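The robots did well on the walls they knew. Randitz, a two-arm system trained at a lab in Drerkcombe, hung a watch on a wooden stand in 232 of its test runs, and the paper makes much of that number. It makes less of the 40 runs with new wallpaper.

The idea is simple enough. Line the work cell with loud, swirling prints, swap them often, and the software should learn to ignore everything except the job. The group collected 3,000 practice runs this way. Did it learn to ignore the walls, or did it just memorize more of them?

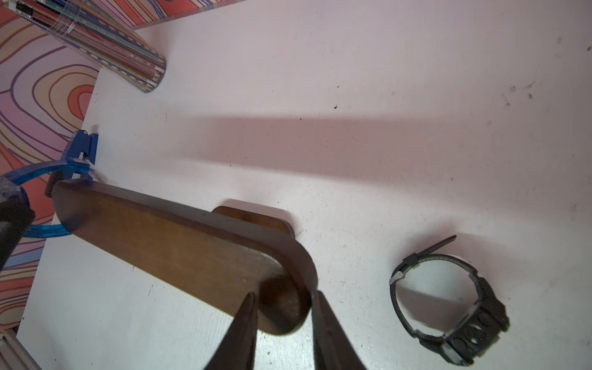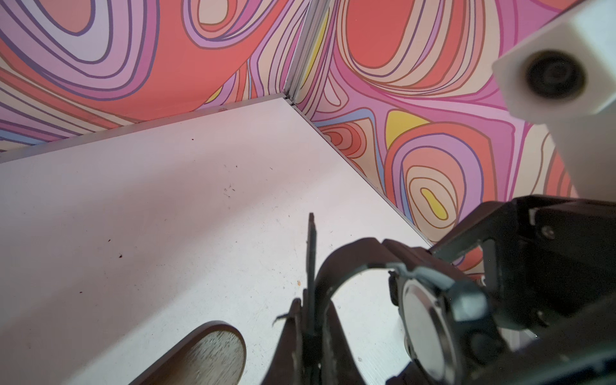
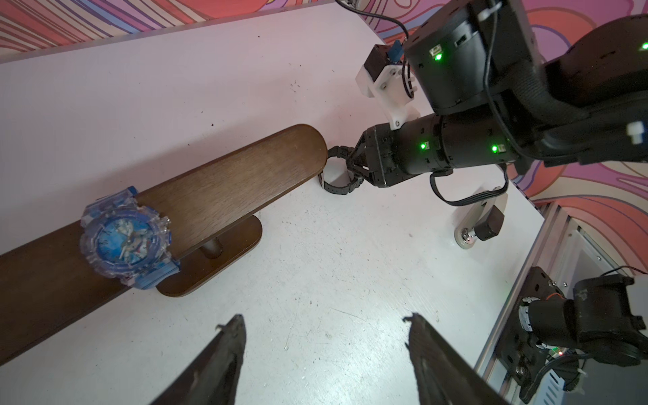
The white table and patterned walls of the Randitz work cell, seen from the robots' wrist cameras.

Reda Chraibi, who runs a rival project called Slaoui in Cerketcombe, leans toward memorizing. "Give me 35 prints they have never used and a watch with a stiff strap," he told me. "Then we can talk."

The authors say a larger test is coming in June. They would not tell me who picks the prints, and I asked twice.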